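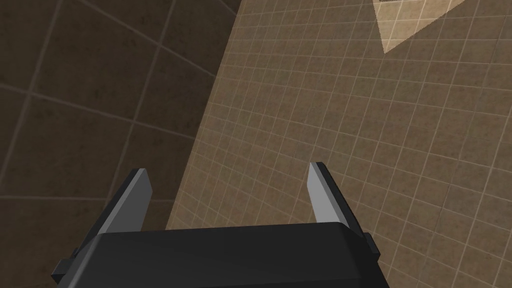
*The open gripper over the gridded surface, in the simulator at Nemport.*

I had been meaning to visit the Nemport parts warehouse ever since my old colleagues at Ellby started talking about it, and in April 2024 I finally got on the early train and went. I'm so glad I did! They gave me coffee, a pair of very stiff safety shoes, and most of a working day.

The tour began upstairs, in a small room with a big screen, where the packing crew tries out moves for the robot arms before anything changes on the floor. The software is called Kassa, and everyone on the crew takes a turn at it. I was allowed a go myself (I drove the fingers straight into the floor, twice, and was told very kindly that the floor didn't mind).

Then down to the packing hall, which is louder than I'd pictured and smells of cardboard. There are 4 arms working now, and they handle the small boxed parts, 1,219 of them on the morning shift I saw. The heavy and odd-shaped orders still go to people, and so does anything with a torn label.

What I really wanted to know was how the packers felt about it, and they were generous with their answers. One woman, with 9 years at the benches behind her, told me her wrists have stopped aching at night, and that she'd go back to the old way over her dead body. A man at the next bench missed the talk. There used to be six people around his table and now there are two, with a machine humming between them, so he eats his lunch over by the loading doors where there's more company. I thought about him the whole way home.

Pay came up too. Those who finish the Kassa training move up a grade, but the classes run after the late shift, and that's hard on anybody with small children. The shift lead said daytime classes would start in October, and I do hope they stick to it.

We finished at the Nadorska gate, where the trucks load, and I bought a cheese roll from the canteen window for the train. If you go, wear thick socks with those shoes, and ask for a turn upstairs.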